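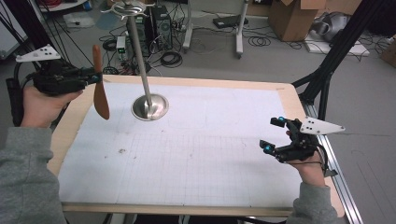 Wooden propeller blade, upright over the work surface.

Call for participants: people who don't believe the hobby shop

Plembridge is looking for model airplane flyers to take part in a blind comparison of wooden and plastic propellers. We want people who have heard all the claims and are tired of them.

You know the claims. Wood runs smoother. Wood sounds better. Wood gives you a cleaner climb. I have been flying for a long time and I have said some of these things myself, usually right after paying for a wooden prop. What I have never seen is a test where the pilot didn't know which one was on the nose. A man at the field telling you he can feel it doesn't count, and neither does a graph on a seller's page with no numbers up the side.

So in February we are going to try it properly, or as properly as a club with one good field can manage.

What you would do

You fly the same trainer several times over a morning. Our crew fits the prop out of your sight and starts the motor, and you take the controls with the plane already running at the far end of the strip. After each flight you fill in a one-page form: smoothness, noise, climb, and your guess at the material. You won't hear how you did until everyone has flown.

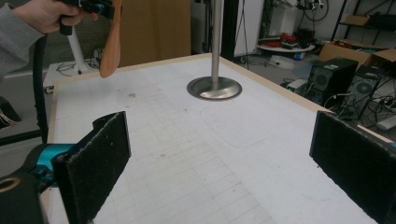

The forms are short on purpose. Our last survey, run under the name Stirnent, had 152 replies and most of them were useless, mine included, as the questions more or less told you what to say. This time Giang Hà wrote them, and she doesn't fly and doesn't care who wins.

Who we want

Anyone over 18 who can take off and land a trainer without help. We have 80 places. Strong opinions are fine – we would like a few from each side – but if you sell propellers, or get them free from someone who does, please sit this one out.

What you get

Lunch, and 2 gallons' worth of gas money if you drive in from outside the county. No prize and no certificate. The whole project has $575 behind it, all from dues, and I would sooner spend it on props.

What we can't promise

A clear answer. Wind changes, batteries sag, and one trainer is not every airplane. If the results are mush we will print them as mush in the Kukiro newsletter, with all the forms attached so you can argue with our sums.

To sign up, leave your name and a phone number at the Appiah field office, any Wednesday before 7 p.m. Say how long you have been flying and which kind of prop you use now. Please don't send us articles.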